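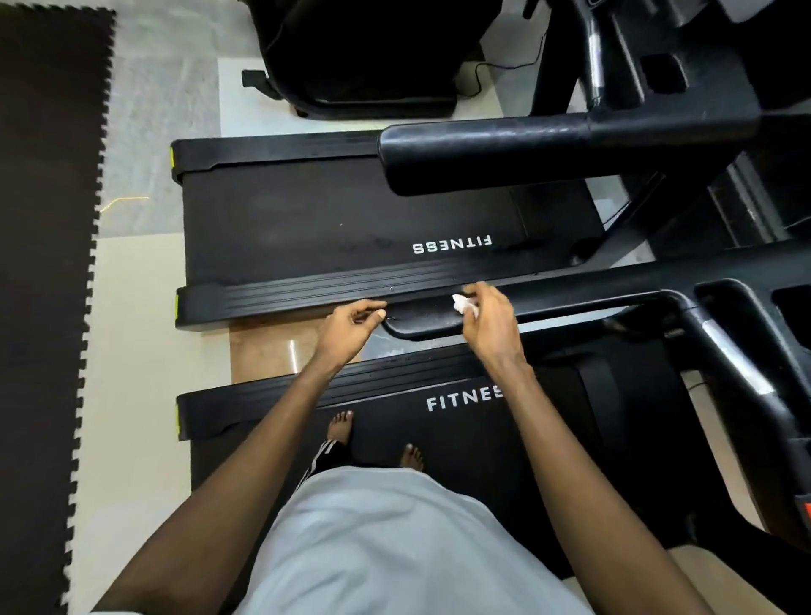

I'm putting together a panel to finish the good practice rules for cleaning robots that work on gym equipment, and I'd love you to be on it if you've ever had to get the grime off a treadmill. The rules are for the people who build these robots, the people who buy them and the people who have to share a room with them at half past six in the morning. I've been working on the draft for a good while now, and the big stuff (stop buttons, speed near people, who holds the keys) is in decent shape. It's the fiddly stuff that needs you! Think how a person does one end cap on a treadmill — fingertips of the left hand on the ribbed bit, a crumpled white tissue in the right, both bare feet on the belt of the machine next to it. I can get three pages of argument out of that. Is the second belt a place to stand? How hard do you press on ribbed trim? Would you want a robot doing it the same way, or is this one of those jobs where we should write down something different and stick to it?

So, a bit about who's asking. My name's Mi-kyung Myung and I look after written standards at Loltura. We don't make robots. We write the rules that go into contracts when a gym, a hotel or a leisure centre takes one on, and we run the practical sessions where we find out if the rules make any sense. The set I'm recruiting for is called the Clerkaris rules, and it covers robots with arms that wipe down fixed exercise machines. Floor scrubbers have their own document and I'm very happy to say it isn't my job.

**What I'm after**

I need seven people for the panel. I'd like a mix, and I really do mean that, so please don't rule yourself out if you've never been near a robot. I've got plenty of engineers in my address book already (hello, all of you, and yes, I'll take one or two more). What I'm short of is:

- people who clean gyms for a living, or did until recently
- people who fix or service treadmills, bikes and rowers
- gym users who are bothered by badly placed kit, including anyone who uses a wheelchair, a stick or a guide dog
- someone who has had to write a risk assessment that other people then had to follow
- someone who's good at spotting a sentence that can be read two ways

That last one could be a teacher, a proofreader, a board game fan, whoever. The first draft got 2,847 comments and a frightening number of them were on the word "near". I don't want to go through that again.

**What you'd be doing**

There are two sessions, one at our place in Hebden and one at the test gym in Plunthorpe. In Hebden we sit round a table with the draft and go through it line by line, with biscuits. In Plunthorpe we get up and do the work by hand, taking turns, and check every rule against what our own hands are doing. I'm a big believer in the second kind of session. You can agree on a rule in a meeting room and then go and clean an actual side rail and find that the rule has left out half the job.

To give you a flavour, these are the rules I expect us to spend the most time on. The wording is straight from the draft, so be as rude as you like.

**Rule 4. Power.** *The robot must not touch a machine with a moving belt unless the machine's supply has been switched off and the robot has had confirmation of this from a person or an approved switch.*

I like this rule. The service people I've talked to like it less, as a few machines stay on standby all day and nobody wants to be bending down to a wall socket over and over. I think we can keep the rule and add a proper section on switches. Bring opinions.

**Rule 9. Where to stand.** *The robot must not use a running belt, deck or pedal as a support.*

People step on the next machine all the time when they're reaching across. It's handy and it puts you at the right height. The draft says a robot can't do it at all, whether the power's off or on, and I've had letters on both sides. My own view is that a heavy thing on wheels has no business on a belt, but I'd like to hear from somebody who's replaced a few and knows what they'll put up with. There's a sister question about people too: should our guide tell human cleaners to keep off the belt and wear shoes? I say yes to both, and I'd like it in the same document so that everybody in the room is working to one set of rules.

**Rule 12. Two contacts.** *Where one arm applies pressure to a part, the other arm may rest on the same part only if the total force stays within the limit for that part.*

Oh, this one. It started life as a single line and it's grown legs. When you wipe something by hand you tend to have your other hand hovering or touching close by, and you do it without thinking. A robot has to be told if that's allowed, and how much it counts for. We've a table of limits in the back of the draft for rails, caps, housings and screens, and I'd like the panel to go through it with their sleeves rolled up. 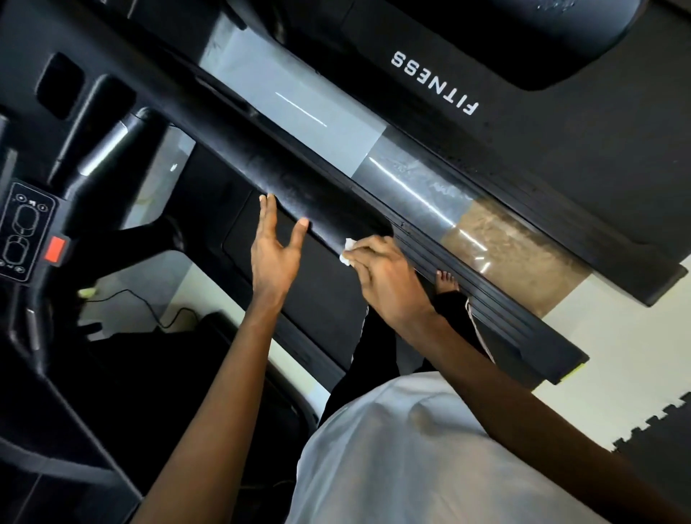

The other half of the same argument is about edges. Most robots I've watched are fine with a nice flat top and then go shy when the surface turns under. Sweat doesn't stop at the edge, and neither does dust, so Rule 13 says the underside of any rail a user might reasonably hold or brush against counts as part of the job. It has to be wiped, and it has to be recorded as wiped or not wiped. "Partly" isn't on the form. I'm half expecting the panel to put "partly" back in, and if you've got a good case for it I'll listen.

**Rule 15. Films and coverings.** *The robot must treat any film, sleeve or sticker on the machine as belonging to the owner. It must not lift, peel or push under the edge of one.*

You'd be amazed how much kit is in daily use with its protective film still on. Some owners leave it for years on purpose, some have just never got round to it, and either way a robot shouldn't be the one to decide. The awkward bit is that film can look cloudy or throw back a glare, and a camera may take that for dirt and keep scrubbing. I want a sensible limit on repeat passes in here, with a note to call a person when the limit's reached. At the moment there's a blank where the number should be. We'll fill it in together.

**Rule 18. The red button.** *No part of the robot may press, cover or block the stop control of any machine, or stand between it and a user.*

Short and sweet, and I'd be surprised if anyone wants to cut it. I would like us to talk about control panels in general, though. They've got little buttons and printed icons, they need cleaning more than anything else on the machine, and wiping them means pressing them. Which brings us right back to Rule 4!

**Rule 21. Things on the floor.** *Before starting, the robot must check its path for cables, mats with raised or toothed edges and small loose items, and must not drive over any of them.*

Foam mats with jigsaw edges get a line of their own in the notes. So do cables that loop about behind a machine. If you work somewhere tidy, please come and tell us how you manage it.

**Rule 24. Cloths.** *A wipe must be fit for the surface and must not be used on a second machine.*

Whether a scrap of tissue counts as "fit for the surface" is a question I'm leaving open on purpose. It's what plenty of people grab. It'll do for a bit of dust, but I've got my doubts once there's spray involved, and I don't know how well a gripper copes when it starts to fall to bits. If you've strong feelings about microfibre, you've found your people.

**Pay and the practical side**

You'll be paid £138 for each session, and we'll cover your travel and lunch on top. If you need someone to come with you, we'll pay their travel as well. Reading the draft before we meet should take an evening, and I won't quiz you on it.

Hebden is step-free from the car park and there's a hearing loop in the meeting room. Plunthorpe is on the ground floor, but the door from the changing area is a heavy old thing, so let me know if that's a worry and I'll have it propped. Wear clothes you can bend down in. Closed shoes, please, in the test gym (see Rule 9, I'd look a right hypocrite otherwise).

You'll need to be 18 or over. You don't need a degree, a certificate or a CV. If you work for a company that sells cleaning robots you can still apply, you'll just be asked to say so out loud at the start and to sit out the final vote on any rule that names a force limit. Everyone on the panel gets their name in the printed rules unless they'd prefer not to.

**How to apply**

Send me a short email or a voice note through the Loltura contact page, with "Clerkaris panel" at the top. Tell me what you do, which of the rules above you'd most like to argue with, and what you'd change in it. Half a page is loads. I read every one myself, and I'll write back by the end of September whether it's a yes or a no.

If you can only manage one of the two sessions, say which. I'd sooner have you in Plunthorpe with a cloth in your hand than not at all, and I can ring you beforehand to talk you through whatever you missed.

Questions are welcome too, including the "is it a daft question" kind.

Mi-kyung

September 26, 2023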